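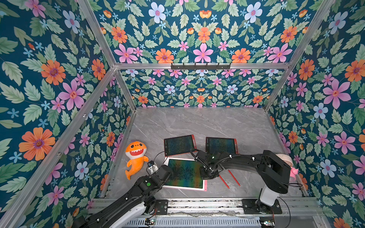
主题:Re: [双臂列表] 花墙纸工作间的结果,还有手写板那个任务

大家好,赶着出门,先回一部分,剩下的晚上补。

1. 先说结论
花墙纸背景下训练的策略,换到素色背景基本不掉,反过来掉得厉害。跟上次例会上猜的方向一致,但幅度比我想的大。训练用了1000条示教,全部在三面墙加顶都贴满花纹的工作间里采的,深青底、大粉花大橙花那一套。素色那组同样条数,同样的网络,同样的随机种子,只换墙板。

地面没换,两组都是浅灰大理石纹。这个要写进论文里,不然审稿人肯定问。

2. 任务
桌面上三块液晶手写板,两块红橙框,一块浅粉框的大一些,旁边两支红色的笔。指令是"左臂按住大板,右臂取笔"。橙色的鲨鱼毛绒玩具是干扰物,胶带卷也是,不在指令里。位置每条都重新摆。

难点不在抓,在于分清哪支笔。两支颜色一样,又差不多平行放着,右臂夹爪靠近的时候固定相机里经常两支都在。所以评估的时候取哪支都算对,只要左臂没松板。这条规则八月改过一次,改之前的数字请不要再引用了,Zaltard 那边的幻灯片好象还是旧的。

3. 原来的问题
引用 Américo 的信:

> 发件人:Américo Cunha
> 日期:2018年9月27日,星期四
>
> 各位,
> Skurnthorpe 的机器我们复现了一遍,素色墙板,成功率和你们报的对得上。但是花墙纸那组对不上,低不少。几个疑问:
> 一、你们墙纸是每个面都贴了,包括顶板?我们只贴了左右和后面,顶上还是白的。
> 二、手写板的屏幕反光怎么处理?浅粉框那块屏上有彩虹一样的色带,绿黄橙蓝都有,分割模型有时候把它当成一朵花。
> 三、两臂之间的线缆。右臂夹爪那根黑线往左边拱过来,会挡住小板。你们有没有在仿真里建这根线?
> 四、评估跑了几条?我在正文里没找到。
> 另外 Stirkik 的标定脚本在我们这里要跑两遍才收敛,不知道是不是只有我们这样。
> Américo

逐条回:

一、是的,顶板也贴。我怀疑你们的差距主要就在这。固定相机的画面里顶板占了上面一大块,白的和花的差别非常大,编码器最先看的就是那里。先把顶板贴上再跑,别的先别动。没有同款墙纸的话随便找个大花的也行,花要大,小碎花我们试过,作用不明显。

二、没处理。就是原图进去。分割模型当成花这件事我们也碰到过,后来干脆不用分割了,直接端到端。Brunet 的同学坚持要保留分割那一支做对照,结果在附录的表里,大家自己看。花墙纸下分割那支最差,素色下反而最好,挺有意思的,值得单独讨论。

三、仿真里没有线。真机上有,挡就挡了,腕部相机还能看到一部分。有人提过把线改走臂背后,走了一天,肘关节转大角度会扯,又改回来了。不建议你们花时间在这上面。

四、评估400条,两种背景对半分。正文确实漏了,下一版补上。

标定脚本:我们也是两遍。第一遍的初值太差,README 里应该写一句的,我去提。

4. 还没想明白的
为什么花背景训练出来的左臂更稳。右臂好理解,背景乱,逼着它看笔。左臂只是按板,按理说背景影响不大,但是松板的次数明显少。有一种解释是遥操作的人在花背景下看屏幕更费劲,动作放慢了,示教本身质量就高。如果是这样那整个结论要打折扣。我在按速度重新抽样示教,让两组速度分布对齐以后再训一遍,下周出结果。

还有一种可能是曝光。花墙纸整体偏暗,自动曝光会拉高,浅粉框和地面更亮。这个简单,锁曝光重采一小批就知道,谁有空的机器说一声。

5. 数据
花墙纸那组已经放共享盘,素色那组还在传,网速很慢。目录名里带 old 的别下,那是规则改之前的。读取的时候注意左右臂的时间戳没对齐,差一点点,loader 里有个参数要打开,默认是关的(我的锅)。

先这样,要赶车。有急事直接打实验室电话,邮件我晚上在看。

双臂组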